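Multora Devotional Supplies, Help Desk
Ticket 514
Subject: Cord does not pass through the Our Father beads
Opened by: Constanza Cabral
Product: Iltley twisted cord, brown, and Ramalho olive wood beads, large
Status: Waiting for customer

Message from customer

Good morning,

I make rosaries for our parish in Cleltmont, and in April we have the First Communion, so I bought from you the brown Iltley cord and a bag of 200 Ramalho beads in the large size. The small beads I had already from before. With the small beads there is no problem at all, the cord goes in easily and the knot stays behind the bead as it should.

The problem is with the large beads. I would expect that a large bead has a larger hole, but in this bag it is the contrary. On many of them the cord stops at the middle of the hole. If I push it with the needle, the end of the cord opens and after that it does not enter in any bead, also not in the small ones.

What I have tried until now:

I cut the end of the cord at an angle with sharp scissors. It helped for the first beads and then the end became soft again.

I put a little clear nail polish on the end and waited until it was dry. This is better, but the polish makes the end thicker, so the tight beads are still not possible.

I melted the end with a lighter, very short, and rolled it between my fingers with a wet cloth. It made a hard point. I could thread 28 beads like this, but some of them I had to pull with pliers, and two broke along the grain.

I do not want to use a thinner cord if it is possible to avoid it. The knots between the beads would be smaller, and I am afraid that they will slip inside the holes of the small beads.

Please tell me if I have the wrong beads or the wrong cord.

With kind regards,
Constanza Cabral 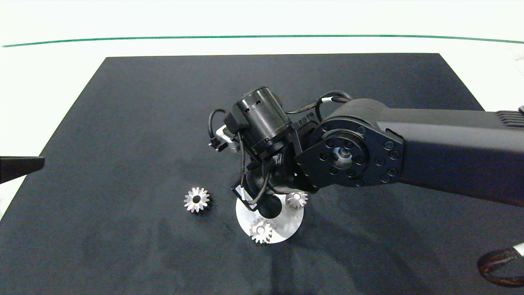 Black robot arm over the work mat.

Reply from Multora support

Dear Constanza,

Thank you for the clear message. You have the right cord and the right beads, according to your order. Olive wood beads are drilled first and polished after, and sometimes wood dust and wax stay in the hole. From the outside the hole looks normal, but in the middle it is narrower.

Please take one bead that refuses the cord and hold it against a lamp. If you see a clean round light, the hole is drilled too small. If the light has an uneven edge, there is residue inside, and it can be removed with a bead reamer. Turn the reamer slowly by hand and go in from both sides. Do not use water with the olive wood, the grain rises and the hole gets tighter.

Could you also write us the lot code from the paper label on the bag?

Message from customer

Thank you for the quick answer. I looked at the beads against the lamp. Most of the bad ones have the uneven edge, as you describe. A few have a clean edge but the hole is really small, and these I put in a separate cup.

I have no reamer, but my neighbor has a thin round needle file and I used that one. It works. It takes about 2 minutes for each bead, so it is a long evening when I must do it for the whole bag. The cord with the melted point now goes through without the pliers.

The lot code I cannot read completely. The label was glued over the fold of the bag and it came apart when I opened it. The part I can see is only the word Ramalho and the size.

One more question. After the filing, a little wood powder comes out on the brown cord and makes it pale in this place. Can I clean this when the rosary is finished, or must I do it before?

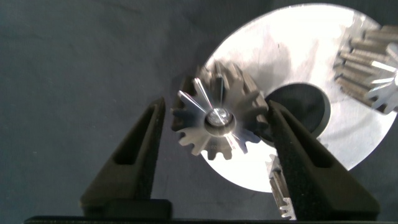 This page was last changed on Tuesday at 4:40 p.m.

Reply from Multora support

Dear Constanza,

Please clean the beads before you string them. A pipe cleaner pulled once through the hole takes out most of the powder. For the rosaries that are already tied, use a dry, soft toothbrush along the cord, and leave the knots in peace.

The beads in your separate cup we will replace. Write us how many they are when you have finished sorting, also with the broken ones, and we will send the same size from another bag. You do not need to return anything, and the lot code is not necessary anymore.

For the center piece, please test the cord in the metal loop before you begin the decade next to it. The Iltley cord passes double in most of our centers, but with a melted point it can be a little stiff there. Cut the point off first and make a new one after.

We keep the ticket open until we have your number.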